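February
By the Wotport maintainers

# Kasstead Wash Label Table

Version 3. Plain CSV, 216 rows, one row per care label. Read the limits before you build anything on it.

## What it holds

Each row has a fiber claim, a top wash temperature, a drying code and a shop code (Vandport or Hầu). The fiber claim is whatever the label said. We did not test a single thread, and we have doubts about many of the "pure cotton" rows.

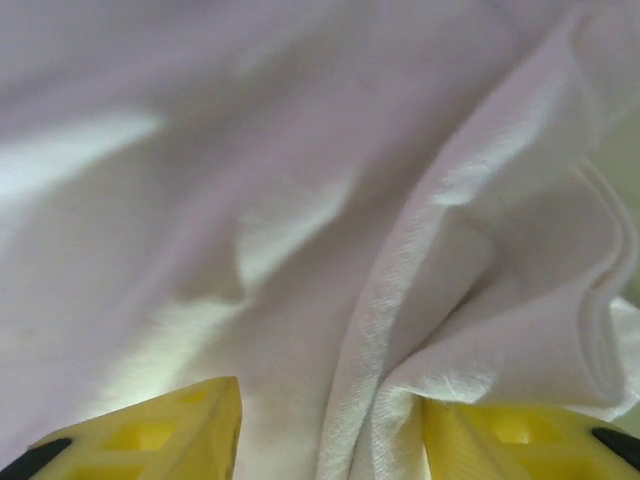 Wotport Data Notes, no. 3, p. 22

White goods are the weakest part of the table. Labels call them "white," "bright white" or "optic white," and we doubt those words mean much. Pale cloth can look mauve in its folds and greenish where the light lands, so don't use `color_name` to match anything.

## Known problems

- 22 rows have no drying code. Blank means blank. It does not mean "do not tumble."
- 2 rows give a wash temperature that would ruin the fiber they claim. Left as printed.
- `shrink_pct` comes from sellers. We would drop it, but people keep asking for it.

## Use

Fine for testing a label parser. We would not trust it for laundry advice, and we have yet to see a table we would.

Fixes go in `corrections.csv` with the label text typed out in full.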